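Waliser Control Suite: Setup Guide
Section 4. Pairing leader and follower arms, and recording your first episodes

Last revised Nov 15, 2021

By now the Nollness driver is installed and both followers answer a ping. Good, because this is the fun section! By the end of it you will be moving a follower with your own hand and saving the motion in a form the Baloyi trainer can read.

4.1 Before you begin

Have these ready:
- Two follower arms, bolted down and powered
- At least one leader arm within easy reach of your chair
- The wrist camera on each follower you plan to record
- A small, light object to practice on. A roll of tape is a great first choice.

CAUTION: Keep your free hand off the table whenever torque is on. The followers copy the leader at full speed unless you set a limit in step 4.3.

4.2 Pair the arms

1. Open the Waliser console and choose Devices > Scan. Each arm shows up under its serial number.
2. Drag a leader onto the follower it should drive. A line joins the two names.
3. Put both arms in the rest pose by hand. Close enough is fine here, as the next step takes care of the difference.
4. Click Match Zero. The console reads every joint on both arms and stores the offsets.
5. Click Save Pair and give it a name you will recognize later. "Left" and "right" work well until you turn your chair around, so we like "window" and "door."

Note: If a joint reads 3,000 or higher after Match Zero, its encoder has wrapped. Turn the joint back toward the middle of its range and repeat step 4.

4.3 Set the control loop

1. Go to Control > Loop and set the rate to 100 Hz. Faster rates are possible, but get comfortable at this one first.
2. Set Follow Limit to Gentle. The follower will lag a little on quick moves, and that lag is very forgiving while you learn.
3. Leave Smoothing on. With it off, every small tremor in your wrist travels straight down the line, which is quite a thing to see but makes for poor data.
4. Press Engage. Hold the leader still until the console shows Following.

Now move! Start with the base, then the elbow, then the wrist, then the gripper. Most people stop thinking about individual joints within a few minutes, and it is a lovely moment when that happens.

CAUTION: Do not let go of a raised leader while Following is shown. Lower it to the rest pose first, or press Hold.

4.4 Check the wrist view

The wrist camera is what the policy will learn from, so spend some time on it. Open View > Wrist and drive the second follower into the shared work area. You want the fingers and the object in view together at the point of approach. A tilted horizon does no harm. The trainer never assumes the table is level, only that the camera stays put on its mount between episodes. 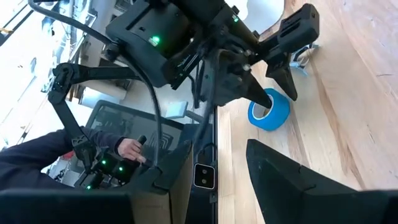 Figure 4-2. Wrist camera view: second follower above a roll of blue tape, operator's hand on the leader arm at left.

If the object drops out of view as the gripper closes in, loosen the camera bracket, tip it toward the fingers, and tighten it again. Episodes recorded before the change should go in their own folder.

4.5 Record

1. Open Record > New Set and type a short task name.
2. Set Max Length to 2,000 steps. At the loop rate above, that gives you 20 seconds per episode.
3. Press the space bar, do the task, and press the space bar again.
4. Choose Keep or Toss. Be generous with Toss on your first day.
5. Move the object a little and go again.

Vary the starting spot more than feels natural. Our own first set had 44 episodes with the tape in nearly the same place, and the policy we trained on it was superb at that one place and hopeless a hand's width away.

Note: Cable drag can pull a follower off its path near the end of its reach. Leave slack at the elbow and recheck it after every ten episodes.

4.6 Export

Choose File > Export > Baloyi. The exporter lines up joint readings with camera frames and lists any episode with gaps. Replay the listed ones in the Beller viewer before you delete them, as short gaps can often be filled with Tools > Repair.

Continue to Section 5, Training a first policy.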